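June, just gone 11 at night

Back from Florilstead and far too awake to sleep, so I'm writing this with my boots still on. What a day! I walked the whole ridge path, all the way from the Tillman side to the old reservoir, and the weather held until the very last field. I'd been telling myself since spring that I would do it and kept finding reasons to stay in and tidy the shed.

The orchids were out. I had hoped for a handful and found the bank below the stile thick with them, pink and purple and one so pale I went back twice to look at it. Skylarks the entire way along the top too - I stood there grinning like a fool with my flask going cold.
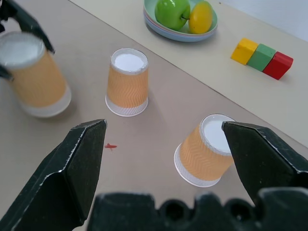 After the reservoir I climbed up to the trig point, 249 metres, which sounds like nothing and felt like plenty after lunch. You can see clear across to Cliltura from there, and the river shining in between. I ate my second sandwich lying flat on my back and very nearly dozed off.

Missed the bus down by a minute and had to walk the lane as well, so 5 miles more than I'd planned. My left heel is a mess. I don't care! Next month I want to try it the other way round, starting early, and see if the curlews are still about on the wet ground. Must buy plasters, and proper socks.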